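Astgate Health District Extends Respiratory Illness Reporting to School Clinics

ASTGATE -- The Astgate Health District will begin collecting respiratory illness counts from school clinics in November, adding them to the weekly figures it already receives from hospitals and outpatient practices. The change covers influenza, RSV and COVID-19.

Under the new procedure, each participating school clinic submits one report per week. The report lists the number of students seen with fever and cough, the number sent home, and the number referred for testing. No names, birth dates or student identification numbers are transmitted. Reports are due by 3 p.m. and are entered through the Nuser reporting system, which the district has used for outpatient data for the past two seasons.

Fifty schools have enrolled. During last season's pilot phase, clinics at a smaller group of schools logged 1,172 visits for respiratory symptoms. District epidemiologists compared those visits with emergency department records and found that increases at the schools generally came before increases at the hospitals. The pilot was not designed to measure the length of that interval, and the district has not published an estimate.
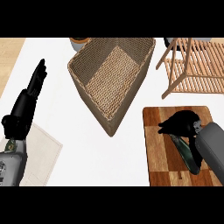

Montserrat Quezada said that the school counts should be read as an early signal and should not be treated as confirmed cases, as most students with symptoms are never tested. She added that a school with a high count in a single week would not be closed on that basis alone.

Laboratory confirmation will continue to be handled by Sornutov Diagnostics. Samples referred from school clinics will be processed within 24 hours of receipt. Results go to the student's family and health care provider first, and then to the district in aggregate form.

The district will publish combined school, outpatient and hospital figures on its respiratory illness page. Counts below five will be suppressed to protect privacy -- this applies mainly to the smaller rural schools. Revised figures for earlier weeks will be marked as such.

Data will be held for 60 days at the individual school level and then merged into district totals. Clinics that have not enrolled may do so at any time during the season. A training session for clinic staff will be held at the Deligiannis Building, and written instructions are available on request.

Contact: Astgate Health District, Communications Office | Copyright Astgate Health District. All rights reserved. | Back to top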